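Drying Racks: Setting One Up and Keeping It Clean

These notes cover the small wire rack that sits on a table or counter. They come from the house on Flekgate, where there is no dishwasher and the rack gets used three times a day.

Where to put it

Pick a flat spot at least a hand's width from the wall. A rack pushed into a corner dries slowly on the back side. Don't set it over an outlet or next to the bread.

Measure before you buy. Ours had to fit a space 500 mm deep, and the first rack I brought home was 376 mm wide and blocked the cabinet door. I took it back to Scanlon and got a narrower one.

What goes under it

Put down something that covers more of the table than the rack does. Drips land outside the wire, mostly at the corners. Heavy paper is fine for a day or two and then goes in the recycling. A cloth mat lasts longer but has to be hung up at night, or it starts to smell by August.

If the rack slides, check the end caps. They harden with age and lose their grip. Replacements from Lallov come in a bag and push on by hand — warm them in hot water first if they are stiff.

Loading order

Glasses first, while the water is clean. Then cups, then plates, then pans. Cups go upside down along the edge with a little tilt, so water doesn't sit in the ring on the base. Plates go in the slots with an empty slot between any two that are deep.

Long thin things are the nuisance. Spoon handles, chopsticks and dowels roll off a flat mat and fall through a wide rack. Stand them upright between the dividers, with the end that needs air at the top. Sorin Hoxha, my neighbor in Berstead for years, kept a jam jar in one corner for them, and that works too if you empty the water out of it.

Keep light plastic cups away from heavy pans. They get knocked over and end up holding water.

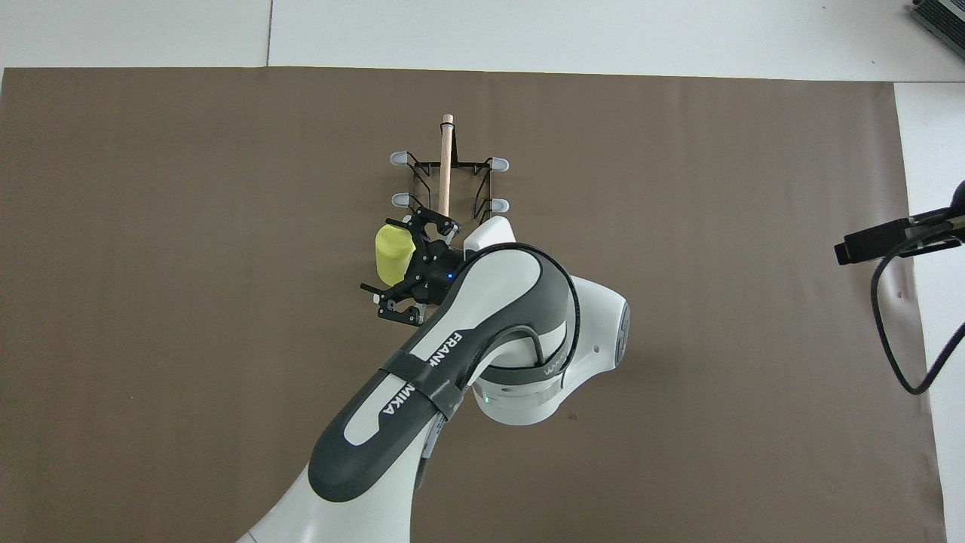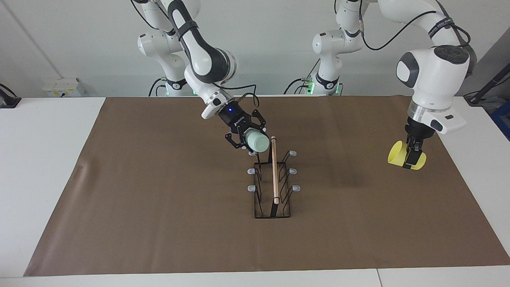 A wooden stick standing up in the black wire rack.

Cleaning the rack

Once a week, take everything off and soak the rack in the sink with 300 ml of white vinegar and enough warm water to cover the wire. Leave it for half an hour. Go over the joints with an old toothbrush, rinse, and dry it with a towel.

Pull the caps off once a month and rinse inside them. Brown water coming out means the wire is rusting underneath. Sand the spot lightly and dry it well before the cap goes back on.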